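Collecting demonstrations at Canance: frequently asked questions

What counts as one example?
One task from start to finish, done with the hand-held gripper. If you drop the item, finish anyway and mark it as a drop.

How many do you need?
We're aiming for 300 per task. The cloth task is at 493 and closed to new bookings. Bottles reopened in May.

How long is a session?
Two hours, with a break whenever you want one.

Do I need experience?
No. Abbas Amini runs a short practice at the start, and practice takes aren't kept.

Can other people be in the room?
Yes. We want the background to vary, so carry on as normal when others are working nearby.

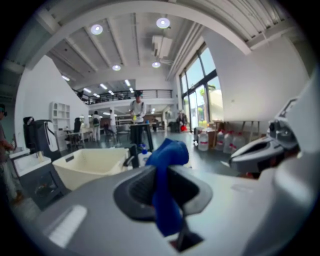 Zamani Data Collection Team

What should I check before I press record?
Both fingers should open and close freely. Look over the item list and set out what your task calls for. Keep your sleeves clear of the lens.

Why was my example rejected?
Usually the start or end is missing. We've sent back 41 so far for that. You can redo them at your next booking.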